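Tideden Institutional Supply
Kitchen Care: Prultarar Board Oil, Item 538
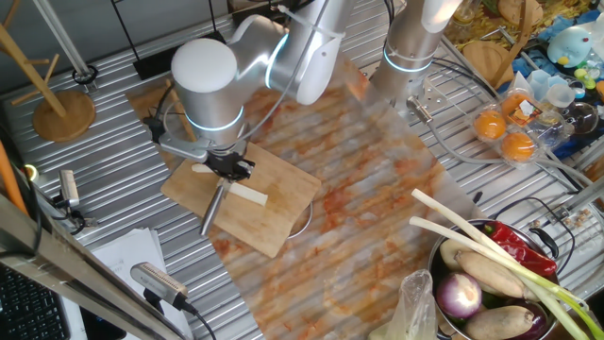
Bamboo cutting board and kitchen knife.

Product Summary

Prultarar Board Oil is a clear, unscented mineral oil for the routine treatment of wood and bamboo cutting boards, butcher blocks, rolling pins and wooden utensils. It is intended for schools, hospitals, residential dining halls and other kitchens in which boards are washed after every use and lose their natural moisture as a result. The oil enters the surface of the wood and slows the uptake of water. It does not form a hard film and is not a varnish.

Board Oil replaces the Plullby Block Dressing formerly listed in this section. Customers holding stock of the earlier product may continue to use it until it is exhausted. The two products may be applied to the same board, but a board treated with Block Dressing should be washed and dried thoroughly before the first coat of Board Oil, as the earlier product contained beeswax and leaves a residue that interferes with absorption.

Specifications

Item number: 538
Contents: 100 percent food-grade mineral oil
Color: clear
Odor: none
Bottle size: 240 milliliters
Closure: flip-top cap with reducer
Unit of sale: case
Case price: $29, freight additional
Storage: room temperature, cap closed, away from direct sunlight

Suitable Surfaces

Board Oil may be used on unfinished maple, beech, walnut, cherry and bamboo. Bamboo boards generally accept less oil than maple boards of the same size, and the surplus should be wiped away sooner. End-grain butcher blocks accept considerably more, and may need repeated coats before the surface stops drawing in oil.

The product should not be used on plastic or rubber boards, on boards that have been lacquered or painted, or on floors. It is not recommended for wooden furniture that will be used with paper or fabric, which may be stained.

Preparing the Board

Wash the board on both sides with warm water and a mild dish detergent. Rinse well and dry with a clean towel. Stand the board on its edge in a ventilated place and leave it overnight. Oil applied to a damp board will not penetrate evenly, and moisture held in the center of the board can lead to warping.

Raised grain and shallow knife marks may be removed with fine sandpaper before treatment. Sand in the direction of the grain and remove all dust with a dry cloth. Boards with deep cuts or open glue joints should be withdrawn from service. Oil will not repair them.

Application

Pour a small quantity of oil onto the center of the board and spread it with a lint-free cloth, working along the grain. Cover the face, the reverse, the edges and the inside of any handle opening. The reverse is often neglected, and a board oiled on one face only may cup.

Allow the oil to stand for several hours. If dry patches appear during this time, apply more oil to those areas. When the surface no longer absorbs oil, wipe off the remainder with a fresh cloth and buff until the board does not feel slick to the hand. A board that still feels slick should not be returned to the preparation area.

New boards should be treated before first use and again after the first week of service. After that, a monthly treatment is sufficient for most kitchens. Boards in heavy daily use, and boards kept near ovens or heating vents, will need more frequent attention. A simple check is to place a few drops of water on the dry surface. If the water soaks in quickly and leaves a dark spot, the board is due for treatment.

Care Between Treatments

Wooden and bamboo boards should be washed by hand. Soaking and machine washing will remove the oil and may split the board. Where a sanitizing solution is required by the local health authority, follow the concentration and contact time given by its manufacturer, and let the board air dry. Frequent sanitizing shortens the interval between treatments.

Separate boards should be kept for raw meat and for foods that are served without further cooking. Board Oil has no antibacterial properties and is no substitute for washing.

Safety and Disposal

Keep the bottle out of the reach of children. Wipe up spills promptly, as oil on a hard floor presents a slipping hazard. Used cloths should be laundered separately or discarded in accordance with the facility's own rules. Do not pour unused oil into a sink or floor drain.

Mineral oil does not become rancid in storage. Bottles that have been left open in a preparation area should nevertheless be discarded, since dust and food particles may have entered.

Related Items

Tomoana Board Rack. An upright drying rack of coated steel wire that holds boards on edge with space for air to pass between them. Suitable for countertop or shelf use.

Tomoana Board Scraper. A flat scraper with a rounded grip for clearing flour and dough from wooden surfaces before washing.

Prultarar Board Cream. A thicker blend of mineral oil and wax for kitchens that prefer a water-shedding finish. The cream should be applied over Board Oil and not in place of it. It is sold by the jar and is listed separately.

Ordering

Orders are accepted by mail, telephone or fax from account holders. Please quote the item number on all purchase orders. Single bottles are not sold, with the exception of one trial bottle per institution, which may be requested in writing on letterhead. Mixed cases of Board Oil and Board Cream are not available.

Orders received before noon are normally shipped on the next business day from the Plullby warehouse. Institutions with receiving docks should note their delivery hours on the order form. Claims for leaking or damaged bottles must be made in writing, and the original carton should be kept until the claim is settled.

The case price shown replaces the price printed in the May supplement. Prices do not include sales tax. Tax-exempt institutions should have a current certificate on file with Tideden Institutional Supply before placing an order.

Page revised June 16, 2002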